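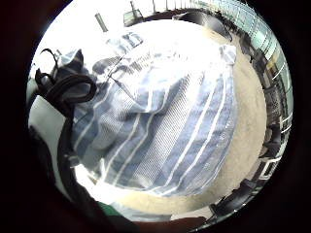

One reader in Landcombe wrote in to ask whether the Pendbridge hand-held gripper kit copes with anything softer than a cardboard box, and I was so glad someone asked!

Gallery: the Pendbridge kit, outdoors
March 25, 2025

We've had the kit for 15 days now and I'm still grinning. It records up to 400 grabs on a charge, and the grip feels light even after a long morning.

Blue-and-white striped cloth, bundled and knotted, out by the railing. Soft loads like this are my favorite thing to try with it (the black cord is a fun extra challenge). Next up is Rankin, with 11 new objects to grab.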